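The equipment plan for the Mara arm was approved on the condition that spending on grippers remain within 5 percent of the total.

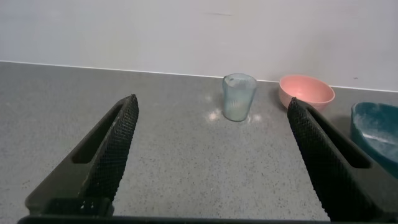 Textured finger pads are therefore budgeted as consumables, with 40 pairs on order from Grasen. 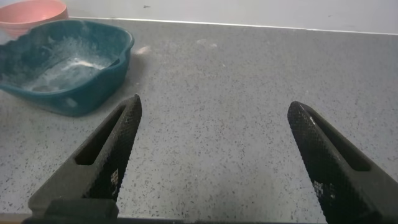
Plindero, March

The quotation for a second arm stands at $1,368 per month, service included.

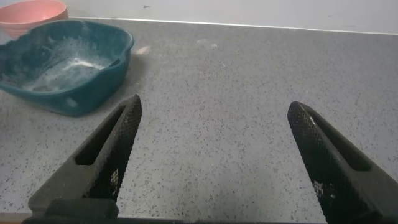 Alexiou replied that a lease of 38 months would lower that rate.
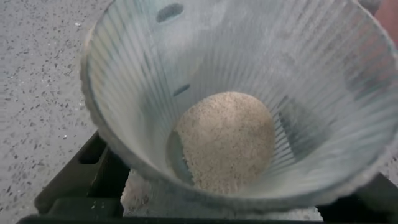
Dust covers remain a separate line until the lease is signed.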